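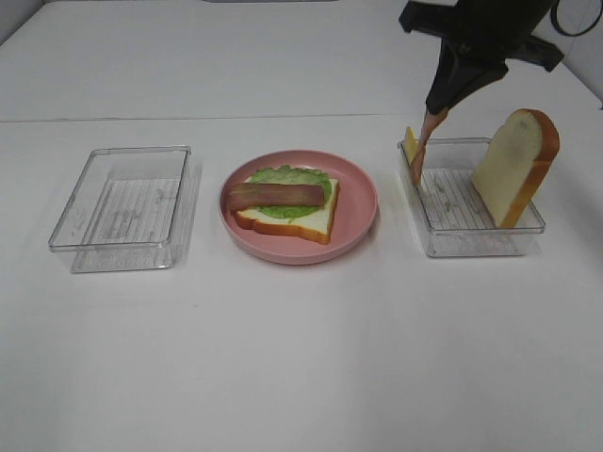 Fig. 1 – Pão de forma e alface num prato cor-de-rosa.

Arquivado em: Apontamentos > Tecnologia Alimentar > Aula 2

Água livre e migração de humidade (resumo)

Atividade da água (aw) não é o mesmo que teor de água!! Miolo de pão: aw alta, mas menos que a da alface. A água passa do vegetal para o miolo até equilibrar. Resultado: base mole, folha murcha.

Barreiras: gordura (manteiga, maionese espessa), queijo. Espalhar até à côdea, senão entra pelos lados.

Retrogradação do amido – amilopectina recristaliza, pão endurece mesmo sem perder água. Mais rápida no frigorífico do que à temperatura ambiente. Congelar trava, mas passar depressa pela zona crítica.

Caso Bisthorpe: 23 sandes, metade com barreira. Ver tabela no caderno de laboratorio, p. 78. Pesar o pão antes e depois, sem a folha.

Folhas: lavar, centrifugar, secar bem. Cortar com faca afiada, menos celulas rotas = menos exsudado.

Para a próxima: ler cap. das isotérmicas de sorção (GAB e BET), trazer calculadora. Relatório até fim de setembro, máx. 2 páginas.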